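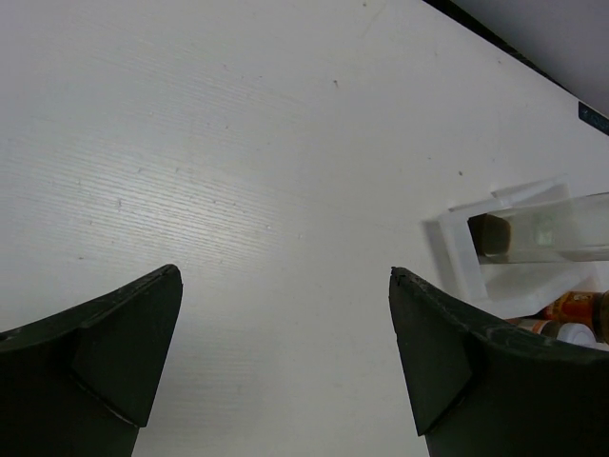

White tabletop, fine grain

Treruvis Year Book – blog-to-print service

Treruvis takes a year of posts from your blog and prints them as a bound book. We sell it through this shop and have mixed feelings about it, so please read to the end before ordering.

The maker says the import tool "works with any blog." We doubt that. It handled our own test blog, 29 posts written over one year, but it dropped every footnote and put two posts in the wrong month. Comments come across only if you tick the box, and the box is easy to miss. Links turn into plain underlined words that lead nowhere, as you would expect on paper.

"Smart Highlights" is meant to pick your best posts of the year. As far as we can tell it picks the longest ones. Tanvir Dissanayake, who keeps our listings, had a rant about parking chosen as his finest work. Turn it off and choose for yourself.

What you get
One hardcover book, up to 5 categories, posts in date order or newest first
Title page and a list of posts by month
Choice of two typefaces: Komora (plain) or Irthorpe (narrow, hard on tired eyes)
A proof to check on screen before printing

What you don't get
Proofreading, whatever the sales sheet hints at
An index
Videos, polls or anything else that moves

Price: 3,260 loyalty points, or pay by card at checkout. The points price covers the book only – shipping is extra.

Orders placed in December have a way of turning up well after New Year. The maker promises otherwise. We would order in the fall and finish the last few posts by hand in the blank pages at the back.

If all you want is a copy of your posts in case your blog host shuts down, the free export file does that job. The Ní Mhurchú slipcase is sold separately and fits, though tightly.

Page last checked 28 April 2025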